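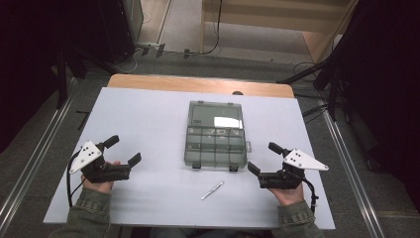 Organizer box on the white work surface, seen from the head camera, with a gripper in each hand.

Gritari: hand-held gripper recordings of small storage boxes

Welcome, and thank you for taking an interest in Gritari! This is the README that travels with the first public release, August 2022. It was written by Florencio Montes, with a good deal of correcting from Crescencio Marín, who looked after the recordings and knows the folders far better than I do. I've tried to put in everything I would have liked to know on my own first day with somebody else's data, so please forgive the length.

What is in it

Gritari is a collection of 1,591 short recordings of people handling a plastic organizer box with a pair of hand-held grippers. The person wears a camera on the head and there is another camera on each gripper, so every recording comes as three videos with matching clocks, plus the opening width of both grippers over time. We put it together at Prusilau to teach a two-armed robot how to open, close, turn and shift light boxes with lids, and we are sharing it in the hope that it saves other people some evenings.

The recordings were made by 16 people. Each of them did up to 100 recordings, and a few stopped well short of that when their wrists got tired (squeezing those triggers is more work than you'd think, so do plan for breaks if you want to add your own). All of it was recorded at our room in Olmedo, on the same table, with the same two grippers.

The tasks

open_lid: undo both latches and lay the lid back on the table.
close_lid: bring the lid over and press the latches shut.
turn_box: turn the box to a new angle with both grippers, keeping it on the table.
shift_tool: move a small metal tool from one side of the box to the other.
free: no set goal, anything the person felt like trying.

The free recordings are my favorites, and I'd ask you not to throw them out too quickly. People get into all sorts of awkward spots when they aren't told what to do, and then they find their way out again, and our early models learned a surprising amount from that. Crescencio disagrees with me and trains without them — try both and write to us.
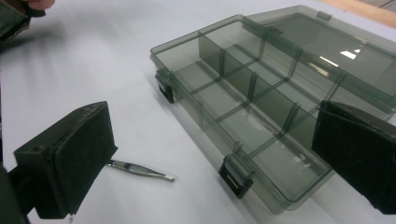

Gripper camera view: lid laid back, compartments empty, tweezers beside the box.

A word on the gripper views. The fingers take up a fair share of the picture, and the pads on them show their age. We decided against swapping the pads halfway through, so you'll see scuffs and fraying in plenty of recordings. The smoky plastic of the box is see-through and shiny, and the overhead light leaves bright streaks on the lid. If your method leans on depth worked out from the images, expect holes there. We had better luck cropping less and letting the model see some of the table around the box.

You will also find arms and fingertips passing through the gripper views now and then, sometimes blurred. We left these in.

Folders

Each recording has its own folder, named by task and running number. Inside are head.mp4, left.mp4, right.mp4, width.csv and notes.txt. The notes file gives the task, a code for the person, and whether the person felt it went well (yes, no or partly). That last one is a personal opinion, and some people are much harder on themselves than others, so please don't treat it as a score.

Known problems

In 2 of the free recordings the right gripper's width file is missing its last few seconds. The videos are fine.
Left and right were swapped in the first batch of turn_box. This is fixed in the release, but if you had an early copy from us, please fetch it again.
There is only one style of box. A model trained on Gritari alone will probably be puzzled by yours.

Loading

The small reader we use is called Ovel and sits in the tools folder. Point it at the top folder and it hands you the three videos and the widths lined up in time. It is slow the first time through while it builds its index, then quite quick after that.

Coming next

We hope to add boxes with parts in them in September. If you spot a mistake before then, open an issue and give the folder name, and one of us will write back.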